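Villalobos Straight Rod Set: do you need to pay extra for straight?

By Nerea Barrios
September

I have bought a lot of metal rod in my life and very little of it was straight. You get it home from the hardware store, roll it across the kitchen counter, and it goes wobble, wobble, wobble. Then you either live with it or spend an evening bending it the other way and making things worse. So when a company puts the word "straight" on the front of the tube and charges double for it, I want to see some proof.

The Villalobos set is a cardboard tube of thin round steel rods with a dark gray finish, in a few different thicknesses, each bundle held by a paper band. There is a folded sheet inside with a cutting chart. There is no case, no cutter, and no end caps, all of which I'd expect at this price. The Stevton assortment I usually buy gives you a plastic box with dividers. It's a bad box, and the lid popped off mine within a week, but it does keep the sizes apart. With Villalobos, once the paper bands tear (and mine tore the first afternoon) you have a tube of rods that all look more or less alike until you hold two side by side.

I had three jobs waiting. One was a hinge pin for a sewing cabinet from 1958 that belonged to my aunt. One was a new linkage for the pop-up drain in the upstairs bathroom, where the old rod had rusted through. The last was a row of supports for seedling trays, which could have been made from coat hangers and probably should have been.

First, the rolling test. I used a piece of float glass left over from a picture frame and rolled every rod in the tube along it with one finger, watching for daylight underneath. Most of them passed. Two of the thinnest had a slight bow near one end, and I'd guess that happened in shipping, given how soft the cardboard is. I did the same with a fresh Stevton pack and it was much worse, as I expected. I'll give Villalobos that one. The claim on the tube is mostly true, and "mostly" is better than I usually get.

The finish is another matter. The sheet calls it "protective." It rubbed off on my fingers as a gray smudge, and after I pushed a piece through the cabinet hinge a few times there were bright scratches along it. It's fine for a hinge pin that lives in the dark. I would not trust it in the bathroom without a coat of something over it, and I ended up using a piece of stainless from the scrap jar for the drain. I realize that means one of my three test jobs didn't use the product at all, but I'm the one who has to mop the floor.

Cutting is easy enough. I went through the thinner rods with side cutters and used a small hacksaw for the rest, then took the burr off with a file. The steel feels harder than the Stevton stuff and it is hard on cheap cutters. Mine have a notch in them now. If you plan to bend the rod into hooks or loops, be careful, because the one tight bend I tried snapped on me. Gentle curves were okay. The sheet says "suitable for forming" and doesn't say how much forming, and I think that's a bit slippery.

Now the cabinet, which is where I started to come around a little. The original pin was worn down in the middle and the door had sagged for as long as I can remember. The second-thinnest size slid into the knuckles with hardly any play. I turned it a few times and couldn't find anything to complain about, though I tried.

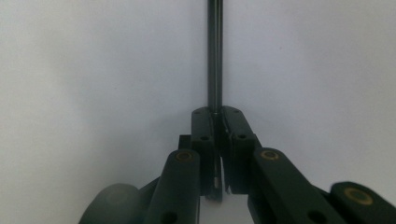

The door now closes without being lifted. It isn't silent, and there's still a gap at the top corner that a new pin was never going to fix, but my aunt's scissors no longer slide out when you open it.

I asked Hartmut Ruppert, who rebuilds old clocks and is fussier than I am, what he made of the set. He took one rod, looked down the length of it, and asked what I'd paid. When I told him he handed it back. His view is that anyone who needs truly straight rod should buy ground stock from a metal supplier, and anyone who doesn't can go to the hardware store. I think that's a little harsh. A supplier near me wouldn't sell me less than a full bundle, and I don't need 200 of anything.

Still, he has a point about who this is for. If you're fixing hinges, making pins, or building something small where a rod has to turn freely, the Villalobos set will save you some swearing. For plant supports, drain linkages, or poking at a clogged sink, it's a waste of money. The seedling trays are sitting on the cheap Stevton rods and the tomatoes have no opinion.

Things I'd want changed before buying another tube: a stiffer tube, for a start. Some mark on each size, even a dab of paint on one end. A plain statement of what the finish is and whether it stops rust, instead of one vague word. And sell the sizes separately – I've used up the second-thinnest and I have a great many of the thickest left, with no plans for them at all.

Three out of five. It would be three and a half if the smudge hadn't ended up on a clean door.

Recent reviews
Hurnus 2000 bench vise: one year on
Stevton rod and wire assortment, second look
Jitbridge folding sawhorses
Side cutters under the price of lunch
Hurnus hinge restoration kit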